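Sunday, March 12, 2023

Third day of the road being shut at Waredlow, and I have now eaten the same stew in three different farmers' sheds. It gets saltier as you go east. Khanyisile Van der Merwe says that is how you can tell who has money.

The demand is still the milk price. Grelora cut it in January, again in February, and then sent everyone a calendar with a happy cow on it. The calendars have been nailed to the barricade. I thought the cows looked less happy by this evening, but it had rained on them.

By the union's own register 641 tractors came in on Friday. The police said 500. I wrote both down and filed both, and had a message from each side before supper complaining about the other one. The march to the provincial offices is on for Wednesday unless the meeting tomorrow night says it isn't, and the meeting tomorrow night will be held in the hall at Ngcobo unless they can't find the key. The last one started two hours late for that reason and then went on until everyone agreed to meet again.
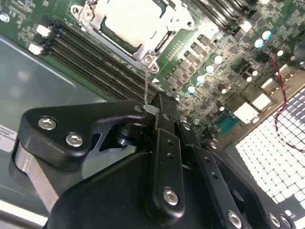 Khanyisile spoke from the back of a trailer at noon and was very good for ten minutes. She then spoke for thirty more. Her best line was that a dairy farmer gets paid like it's 1998 and billed like it's next year. She has a gift for grabbing whatever is lying near an argument, and today it was computers: Grelora, she said, can find the money for green server boards and black machined brackets held on with neat silver screws, and can't find it for the people who get up at four. Big cheer. A man beside me asked what a server was and cheered anyway.

The minister's office promises a reply "in due course." The last due course took 8 months. Bornex, who truck the milk, say their drivers are neutral, though two of them were in line for stew.

My boots are finished. The editor wants 3,000 words by Tuesday on where the movement goes from here. Ngcobo, if somebody has the key.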